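Chapter 7
Care of the Gripper Fingers

In the earlier chapters we put together the Skatidard hand gripper and tested its cable. In this chapter we learn how to keep its fingers in good order. The work is simple, but it must be done with patience, and always in the same order.

A finger has two places that wear: the bushing, where the links turn, and the strip on the inner side of the pad. At the Joltano workshop the bushings are looked at every 2,000 grips. The strips have no fixed number. On one set they were changed after 322 grips, on another after 1,279, so the student must learn to judge them by eye.

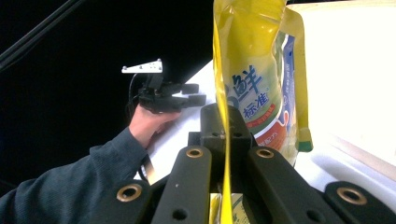
Brass-colored bushings in the arms of the gripper.

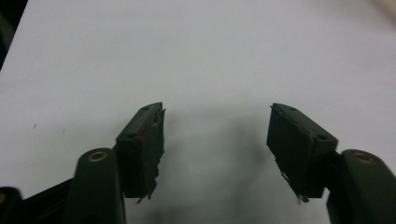 Mariama Ackah finds even 2,000 grips too long for the bushings, and wrote to us that she would check them each time the strip is changed, as the screws of the pad are then already out.

Both ways are accepted in this book. What matters is that the date and the count are written in the log before the gripper goes back to use.

7.1 Tools for this chapter

You will need a small screwdriver, a dry cloth, a new strip for each finger and the log sheet from Chapter 2.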